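## 2. Heimkino einrichten: Pratum-Beamer und Leinwand

Diese Anleitung setzt voraus, dass Kartons und Kinder aus dem Weg sind. Eines von beidem genügt für den Anfang.

1. Leinwand aufhängen. Wer bei 93 Zoll noch allein arbeitet, hat entweder lange Arme oder schlechte Freunde.
2. Beamer auf 300 cm Abstand stellen und die Lüftung frei lassen — Sofakissen gelten als Hindernis.

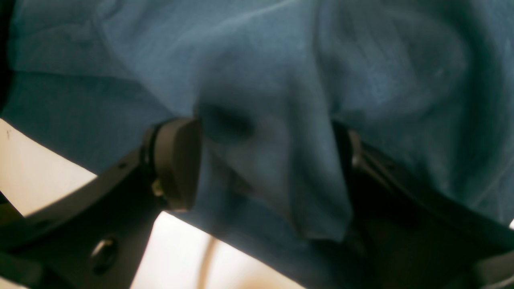 3. Taste **Source** 2 Sekunden halten, bis das Menü erscheint. Kommt Werbung, war es die falsche Taste.
4. Schärfe am vorderen Ring einstellen, am besten mit dem Abspann. Den liest sonst ja keiner.

> **Hinweis:** Lautstärke 7 reicht für Liebesfilme. Bei Piraten bitte vorher die Nachbarn fragen.
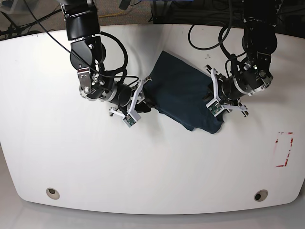
### Vorsicht

- Nie in die Linse schauen, auch nicht, um zu prüfen, ob sie an ist.
- Gerät erst vom Strom trennen, wenn der Lüfter steht.

Fragen zum Ton beantwortet Hường Ung, Fragen zur Filmauswahl leider auch.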